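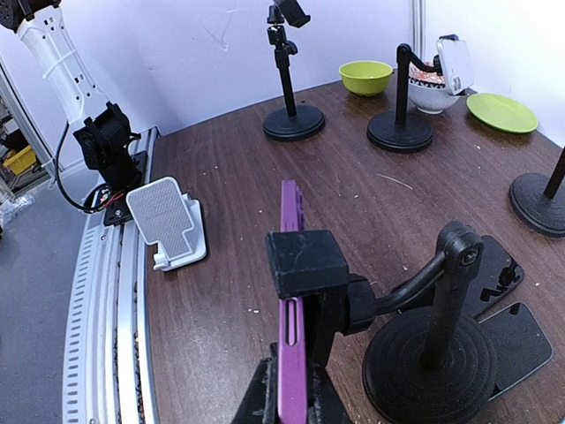
Second arm now or wait until April? (budget sanity check)

gustance_bench
OK so I need some outside opinions before I send money anywhere. We're a tiny shop, three of us, and we do handling tests for people who make phone stands and holders. Phone goes in the clamp, phone comes out, phone goes on the next stand, all day long. We've been planning the new two-arm cell for months and I have 2,751 left in this year's pot.

Hasik wants 2,000 for the service plan covering both arms. Skelley sells a set of spare gripper fingers for 548. You can do that math yourself, it leaves me pocket change and I haven't bought a single cable yet. So do I take the plan, or do I buy spares and pray?

szabolcs_sz
Skip the plan. Fingers, cables, one spare wrist motor if you can find it used. What breaks on a rig like that is always the stuff at the end of the arm.

khondokar_fan
Disagree with Szabolcs, sorry! We skipped the plan on our first pair and then a shoulder joint went. Five weeks of nothing. If a customer is waiting on you, five weeks is a lot worse than 2,000.

szabolcs_sz
Five weeks because you had one supplier. That's a different problem.

gustance_bench
Both fair. Our jobs are short, so five weeks down would wipe out two of them.
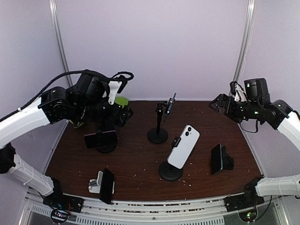 The other thing I keep going back and forth on is the stands themselves. Everybody budgets for the arms and then the props come out of petty cash (guilty). We want a real mix, round weighted bases, folding ones, the white plastic kind, because a grip that's fine on one is hopeless on another. I'd put 500 on that line alone and my partner thinks I've lost it.

tahsin_d
You haven't lost it. I'd go higher if you count phones. Dead ones are fine, any color, but get different thicknesses and cases. And buy doubles of any stand you like, the clamps get loose and then the model is discontinued.

khondokar_fan
+1 on doubles. Also ask Hasik if they'll split the plan into two payments. They did for us.

gustance_bench
Oh, I didn't know that was an option! Half now, fingers now, stands in January. I'll call them.

szabolcs_sz
Still say skip it, but half is less dumb than all of it.

Comments (3)

Marcy L.
Does the Hasik plan cover the grippers, or only the joints? Ours stopped at the wrist.

Tahsin Dissanayake
Only the joints on mine, Marcy. Get it in writing whichever way they answer.

benchrat
Put a line in for cable ties and crumb cleanup, lol. We eat lunch too close to ours.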